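December 2019
Scale check, small balance, bench 2. K. Ouazzani, readings by L. Kairys.

Balance leveled and left on overnight. Check weight is the 1,000 mg Udby, cleaned with a dry brush.
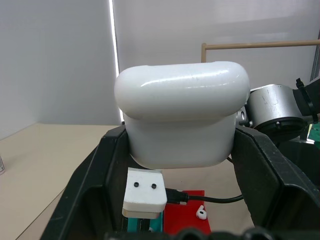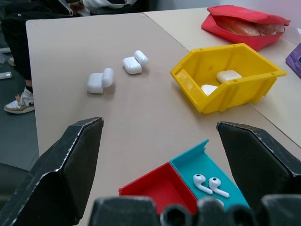 White case; earbuds in the tray.

Notebook 13, p. 65

First reading with the Udby weight was 990 mg. Repeated with the draft shield closed, same result. Re-zeroed, same again. Swapped in the Akyol weight of the same nominal value and got 1,000 mg, so the fault is probably in the Udby piece and not the balance. Last certificate for it is from May. No chip found under the loupe.

Udby weight bagged and tagged, do not use. Khadija to ask Burkthorpe for a recheck. Until then use Akyol only, with forceps.

Still to do: corner load test, and copy the May values into the log.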